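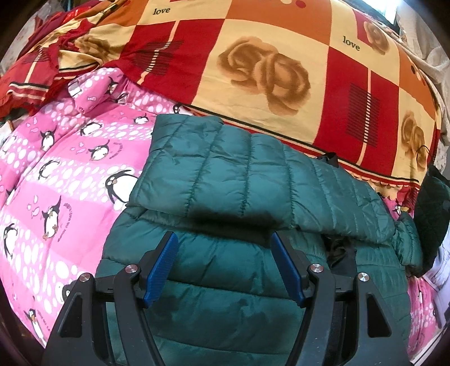

手持夹爪与待整理的青绿色绗缝外套，两侧指尖均装有蓝色纹理垫面。

两毫米的偏差：一次衣物整理机器人故障的调查始末

2条评论

11月的一个下午，Prerneo设在Silleo的试验间内，一台双臂整理机器人在折叠冬季外套时触发急停。右侧夹爪未能在预定位置停止闭合，将衣料连同下方的床品一并夹紧并向上提拉，床品另一端压在床架缝隙中，臂端受力迅速升高，力矩保护随即动作。现场人员处于隔离线以外，没有人员受伤。外套肩部一条绗缝线脱开，夹爪连杆的一枚销轴弯曲。

就损失而言，这起事件十分轻微。真正引起项目组重视的，是事后检查的结果：控制器没有报错，电机工作正常，视觉系统对衣物边缘的判断也基本准确。机器人忠实地执行了它所学到的动作，问题出在动作的来源。

Prerneo的整理机器人以人工示范为训练依据。操作员手持与机器人末端结构一致的夹爪，在真实的居室环境中抓取、翻折和摊平衣物，夹爪上的相机同步记录画面，指尖开合宽度则由画面中两个指尖的相对位置换算得出。项目组为冬季衣物这一类别共采集示范2,000段，采集任务委托Brillon承担，夹爪的装配与校准由Probert负责。

选择冬季衣物作为单独类别，有其技术上的理由。填充类外套的厚度随按压而变化，表面光滑，缝线处与填充处的阻力相差明显。夹爪闭合过浅，面料容易滑脱；闭合过深，则可能抓到下层的毯子或床单。操作员凭手感即可作出调整，而机器人只能依靠记录下来的开合宽度，其余量很小。

调查组首先怀疑面料打滑，为此更换指尖垫面并重复试验，故障仍时有出现。第二轮排查转向网络参数，同样没有结论。直至有技术人员将示范数据按采集夹爪的编号重新分组，异常才显露出来：其中136段示范记录的开合宽度，与画面中指尖的实际间距存在2毫米的固定偏差。这批数据全部来自同一把夹爪。

拆检显示，该夹爪曾更换过指尖垫面，新垫面比原件略厚。更换之后，外观和手感均无异常，夹爪开合顺畅，操作员难以察觉。但宽度换算所用的零点仍为旧值，系统因此把已经夹住衣料的状态记录为尚未合拢。模型从中学到的，是在接触之后继续闭合。

按照原有流程，校准应在装配完成时进行，此后仅在夹爪返厂维修时重做。垫面属于易耗件，由采集现场自行更换，不计入维修。Brillon的更换登记完整，Probert的出厂校准记录同样完整，两份记录各自符合规定，却没有任何一个环节要求将二者对照。调查报告将此列为主要原因，并指出Prerneo作为数据的最终使用方，在验收时只检查画面清晰度与时间同步，未对开合宽度进行抽检，应承担相应的管理责任。

报告还提到一项次要原因。试验间的力矩上限按照折叠轻薄衣物时的工况设定，后来为适应厚重外套而上调，审批单上写明“临时调整”，却没有注明恢复期限。若上限维持原值，急停会更早动作，销轴大概不至于弯曲。至于上调本身是否必要，报告未作评判，仅要求今后的临时调整必须附带失效时间。

整改措施目前已陆续落实。受影响的示范全部退出训练集，经重新换算后另行存放，仅供分析使用。每次更换垫面后，操作员须在开始采集前完成一次全开全合，并以标准量块核对读数；系统如未检测到这一步骤，将拒绝写入后续数据。夹爪编号、垫面批次与零点数值合并为同一条记录，由三方共同查阅。部署端也增加了一项判断：当读数显示夹爪尚未合拢而电机电流已明显上升时，机器人应停止闭合并松开。

对于最后一项措施，三方意见并不完全一致。Probert认为电流判据在厚填充面料上容易误触发，会使机器人频繁中断作业，建议改用指尖压力传感。Brillon则担心采集用夹爪加装传感器后重量增加，影响操作员长时间作业时的手腕负荷，也会使新旧数据难以混用。Prerneo暂时保留电流判据，并将阈值按衣物类别分别设定，加装传感器的方案留待下一代夹爪设计时再行讨论。

业内对机器人安全的关注，长期集中于机械臂本体：速度限制、隔离距离、急停响应。随着示范数据成为机器行为的直接来源，采集工具的状态也应纳入安全管理的范围。一把手持夹爪没有动力，单独使用时几乎不构成危险，因而在多数单位的设备台账中被归为普通工具，既无定期检验要求，也无停用标准。Prerneo已将采集夹爪改列为计量器具管理，检验周期正在拟定。

Silleo试验间现已恢复运行，冬季外套类别的试验仍限于单件衣物，床面须事先清空毯子等覆盖物。多层衣物与床品混放的工况，将在新的示范数据通过验收后再行开放。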